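Progress report to the Alldale Sports Fund, 6th October

Girls' football at Gatville, second report

The under-14 and under-16 squads have trained twice a week since August. We have 70 players registered and attendance has held up well, apart from the week the Vaughan pitch was waterlogged. Ada Tedesco took over the under-16s when Ilaria Valentini moved to the goalkeeping sessions.

The under-16s have played 8 league matches and sit mid-table. The under-14s are still on friendlies and will enter the spring league if we can find a second referee.

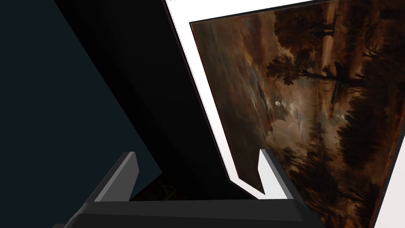 *Landscape painting with a cloudy sky, moon and dark tree.*

Spending this quarter was £618, of which £422 went on pitch hire. The remainder paid for balls, bibs and first aid supplies. The kit order is late and has not been invoiced, so it will show in the next report.

Catherine MacRitchie has asked for winter use of the school sports hall. We have a verbal yes but no dates. Two coaches still need their safeguarding renewals, and Fiorella Cattaneo is booking these.

Ottavio Bortolotti
Project lead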